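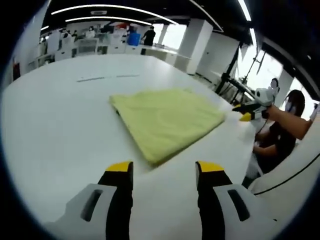
Yellow-green towel, folded, on the white table.

March 2025

What a day! I am writing this at the kitchen counter with my shoes still on because I want to get it down before I sleep.

The church history book is moving again. I spent the whole morning in the records room at Kultness going through the old funeral registers, and they let me keep the big ledger out for as long as I wanted. It covers 57 years of burials in the parish, most of it in the same brown ink, and the handwriting gets so much better after the first few pages (new clerk, I think, or a new pen). I had planned to copy names and dates and be home for lunch. I ate a granola bar in the car at three.

The best find was the Ivanyshyn family. I had them down as one household and they are two, cousins who came over a few years apart and bought lots on the same road. That clears up the two baptisms that never made sense to me! The older couple had a daughter who died at 16, and the register has a line beside her name saying the choir sang at the graveside in the snow. Just that, no hymn given. I sat with that line for a good while. It was December, and the ground must have been like iron.

After that I couldn't stop. I found the bell fund, the year the roof came off, and the member who kept the Sunday school attendance and wrote little remarks in the margins about the weather. "Fair, but mud." I love that person.

Drove home the long way past the old cemetery at Nullico so I could check two stones against my notes. One matches. The other has the death a year earlier than the register does, and I believe the register, but I'll put both in the book with a note. The cedar by the gate has gotten huge. I cleared some twigs off the Ivanyshyn plot and told them out loud that I had finally gotten them sorted out. Felt silly for a second and then didn't.

I have roughly 60 pages typed now, counting the photo captions, which still need work. Next is the women's circle minutes. I've been promised the box and I'm told it's heavy, so bring the cart, and bring the good lamp too, the light in that room is terrible after two.

Things to remember:
Ask about the missing register, the thin one with the green spine.
Look up how they spelled the name in the county book.
Call the monument place about reading a worn stone without hurting it.
Send the cousins chart out to the family and see what comes back (I can't wait for this one!).

Supper was toast and the last of the soup. My hands still smell like old paper and I don't mind at all. Back there tomorrow if the roads stay clear.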